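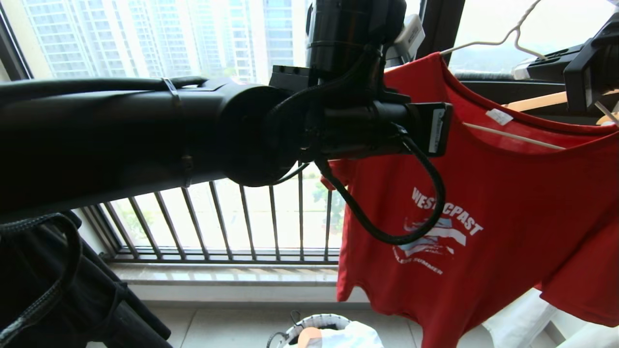 Last changed: 2022-02-20

Cable and hanger tips for the two-arm laundry build

Notes from the Vallimow workshop bench and from home, in no real order. Add yours at the bottom.

Cables first. Thin metal band around the forearm, cable bundled under it. Not too tight, you want to slide a fingernail under. Zip ties worked until November, then one cut into the jacket and we lost a evening finding it. Bands since then.

Leave slack at the wrist, but look at where the slack goes. Ours hangs in a long loop below the gripper and comes down right in front of the shirt, over part of the WESTCOAST print. Fine while the arm is still. A loop like that will catch a sleeve sooner or later – shorten it until the wrist can just do a full turn, then give back 2 inches.

Hangers. White plastic from Trendier, pack of 8, cheap. Smooth, so the neck of a tee slides off if the shoulders aren't level. Rubber band on each end fixes it. Wood ones are heavier and swing less. Don't mix the two on one run, the grippers need a different opening for each and you will forget to change it.

Shirts: start with a plain short-sleeve tee in a strong color. Red is good against a pale wall. Black on black gripper is hopeless, save it for later. Care label to the back of the collar before you start, saves arguing over which way round it is.

Window light. Big windows are nice to work by and awful for the cameras. Pull a thin curtain or wait till the sun's moved off. Write down the time of day with each run.

Fingertip pads – wipe with a damp cloth, let dry. Lint builds up fast with towels. Priso pads lasted us 3 weeks, then went shiny and dropped everything. Rough them up with fine sandpaper, gets you a bit longer.

Basket on the floor, outside the reach of both arms. Tape a mark on the tiles so it goes back to the same spot. Same for anything with straps or braid on it, keep it well to the side.

Two arms on one garment: run one at a time untill both paths look right. Slow speed. Hand on the stop button.

The Samuel power supply gets warm. Don't stack laundry on it.

Still to write up: socks, folding board, spare screws list.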